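Shop Fittings > Produce Displays > Slanted Crate Row

Udmont Slanted Crate Row, item 1347

We've been selling this crate row for a good while now, and it's still the one I steer people toward when they tell me their vegetables look lost on a flat table. The crates are wooden and open at the top, and they sit at a slight angle so that whatever is at the back gets seen too (shoppers do love to see what they're reaching for!). One crate will happily take two kinds of produce, one behind the other, if you're short on space.
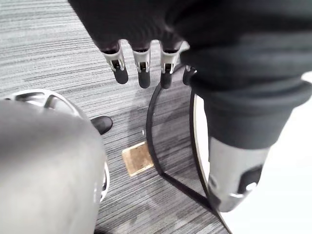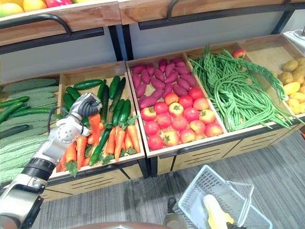
Carrots in front of cucumbers, and tomatoes in front of sweet potatoes.

Long things like yardlong beans do best with a crate all to themselves, laid lengthwise, and bitter gourds are much the same. Yevdokiia Koval in our workshop sands every crate by hand before it goes out, so please don't line them with plastic – a sheet of brown paper is plenty.

The full row of five is $425, and a single spare crate is $73. Please allow 10 working days for delivery, a little longer in October when the farm stands are all ordering at once. The rows ship flat from our Brimex warehouse with the screws in a cloth bag, and if you'd like a different stain, do write to us before you order and we'll see what we can mix up.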